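Sat 18 January
Posted by Jirkthorpe Linens

Thread on starch. I've been asked for this a few times since October, so I'm putting it in one place. I wash and press old table linen for a living and most of what follows applies to napkins, runners, and plain cotton shirts.

Starch is a powder from corn, wheat, potato, or rice. Mixed with water and heated, it coats the threads and dries stiff. That's the whole product. A spray can is the same idea with a propellant and usually some silicone.

I stopped using cans years ago. They flake if you put on too much, and you pay a lot for water. A box of cornstarch from the grocery store lasts me most of a winter.

My mix: 10 grams of cornstarch to 700 ml of water. Stir the powder into a little of the water cold. Bring the rest to a boil, pour in the paste, and keep stirring until it goes from cloudy to nearly clear. Let it cool before you put fabric in it.

If it has lumps, strain it. An old pair of tights works fine.

That strength is for table linen. For shirts I cut it in half. For collars only, leave it full strength and brush it on.
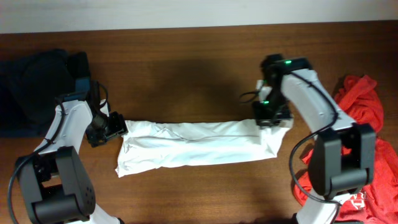
Wheat starch gives a softer finish than corn, and older household books usually ask for it. I have one from 1880 that wants it boiled with a shaving of candle wax. I tried the wax once and spent the evening cleaning the iron. Either kind will show you every crease you leave in it, so a white cloth lying in a long band with folds running through it and one end bunched up needs to be opened out and smoothed by hand first. Pull the corners square, then press.

Rice starch is the one to get for very fine cotton. It's harder to find. Kollus used to sell it in paper bags and the last I heard they had dropped it. Tapia has a powder that says rice on the front and lists corn second on the back, so read the label.

Dampness matters more than the brand. Dip, wring, roll the cloth in a towel, and leave it 30 minutes. It should feel cool and not drip. If it dries out before you get to it, sprinkle it with water and roll it up again.

Iron on the wrong side first, then the right side. Use the cotton setting with the steam off. If the iron drags, it's either too cool or the starch is too thick.

Don't store anything starched. Silverfish eat it, and the folds can crack after a few years. Wash it out, dry it flat, and starch again when you need the cloth. I had a set come in from the Prarano estate sale that had split along every fold line, and there wasn't much to be done except hem the pieces as napkins.

Cooked starch keeps two days in the fridge. If it smells sour, pour it out.

Colored linens next week. Dark blue is a problem and needs its own thread.

3 comments

potatoes_and_pins
Does this work with potato starch? I have a big bag of it.

Jirkthorpe Linens
Yes, same amount. It thickens faster so take it off the heat sooner.

marlow_lane
The silverfish thing explains my grandmother's tablecloths.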